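Health & Training | Local

Suturing practice room opens at Rorneck skills center

Surgical trainees in Rorneck have a new place to practice stitching. The skills center on Jilard Street opened a dedicated suturing room in June, and it has been booked most evenings.

The room takes up what used to be a records store on the second floor. It has six benches, a sink, a wall of shallow drawers for thread and needles, and two consoles for work with robotic instruments at the far end. The center paid for the conversion out of its own building fund, with a grant from the Clarkine Foundation covering the consoles and the first year of supplies.

Trainees at the hospital had been asking for a room like this for several years. Until now, most practice was done in a shared classroom, which had to be cleared by 5 p.m. for other courses. People would get a pad and a needle holder out, put in a few rows of stitches and then have to pack up again. The robotic instruments could be used only during formal courses, held four times a year at a site two hours away.

The new room is open from 6 a.m. to 10 p.m. A trainee can book a bench for 30 minutes or for a whole evening. Consoles are booked in one-hour blocks, and a first session has to be done with an instructor present.

The center says 185 people have signed up so far. Most are surgical residents from the hospital, but the list also includes nurses who assist in the operating room, veterinary students and a small group of dentists.

Most of the work is basic. The beginner sheet has trainees place a row of simple stitches at even spacing, tie each one with a square knot and trim the ends to the same length. After that come running stitches, mattress stitches and stitches placed at the bottom of a deep cup, where there is little space to turn the hand. The last page is for the consoles, and it goes back to the beginning: pick up the needle, pass it through, pull the thread, tie.

Instructors at the center say the tying is what slows people down. With a hand-held needle holder, a trainee can feel the thread go tight. On many robotic systems there is little or no feeling of tension through the controls, so the person at the console has to judge it by eye, from how the thread lies and how the tissue moves as the knot comes down. Pull too little and the knot sits slack. Pull too much and the thread can break or cut into what it is meant to hold together.

Gripping the thread is a skill of its own. Jaws made for driving needles close hard, and a thread that has been pinched in the wrong place may fray and give way later. Trainees are told to take hold of the part that will be trimmed off, and to leave the rest alone as far as they can. They are also told to keep their loops wide and in view, and to check where the tail is before starting each throw. 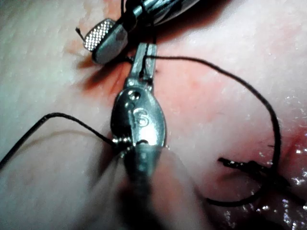 Yoo wanted more time on loose thread and less on speed. The timed drills come too early in the course, Yoo said, and people learn to rush a knot before they can tie one that holds. Yoo would like to see the clock taken off the first three pages of the practice sheet, and trainees asked instead to bring their knots to the desk to be pulled and looked at.

The center is considering the change. For the moment the timed drills remain, but scores on the first page are no longer posted on the board by the door. Finished knots can be left in a tray with a name and bench number, and an instructor looks through them at the end of the day. Comments are written on a card and left in the trainee's drawer.

Supplies have been the largest running cost. The room went through 687 packets of suture in its first weeks - more than the center had set aside for the whole summer. Some of that was expired stock donated by the hospital, which can be used for practice but not on patients. The rest was bought new. Trainees are now asked to use up a full length before opening another, and to use plain black practice thread from the spool for knot tying, where no needle is needed.

Practice pads are the other item that wears out. A pad can take a good many rows of stitches before the surface starts to tear, and the staff have begun turning them over and using the back. Torn pads go in a bin by the sink and are cut into strips for the knot boards.

Needles are counted out and counted back in at every session. Each bench has a magnetic mat and a sharps container, and a session isn't signed off until the numbers match. The center says the rule is there for safety, and also to get people used to the count they will do at work. Food and drink are kept out of the room, and there is a shelf for coffee cups in the corridor.

By the end of the first stretch, the sign-in sheets showed 1,215 hours of bench time. Evenings between 6 and 9 p.m. were the busiest. Early mornings were quiet, and the center is thinking of opening the first hour to people without a booking.

There have been some complaints. The benches are a fixed height, and taller users have said their backs ache after an hour. Two adjustable stools have been added and the center is pricing adjustable benches. The lighting over the two benches nearest the window was also too dim after dark, and clip-on lamps have been put there until the ceiling lights can be moved.

Parking is the other sore point. The lot behind the building is shared with the pharmacy next door and fills up by late afternoon. Room users can park free in the hospital garage after 5 p.m. if they show their booking at the gate.

An open evening is planned for the fall. Visitors will be able to try a row of stitches on a pad, with an instructor at each bench, and watch a demonstration at one of the consoles. High school students thinking about medicine or nursing are welcome with a parent or teacher. Places are free but limited, and sign-up will be at the front desk.

Bookings for the room can be made at the desk or by phone. New users need to bring a work or student ID and allow extra time on their first visit for the safety talk. Loupes and headlights are not supplied, so anyone who uses them should bring their own. The room will close for one week in August for floor repairs.

Filed under: Health & Training, Rorneck, Education

30 shares | 4 comments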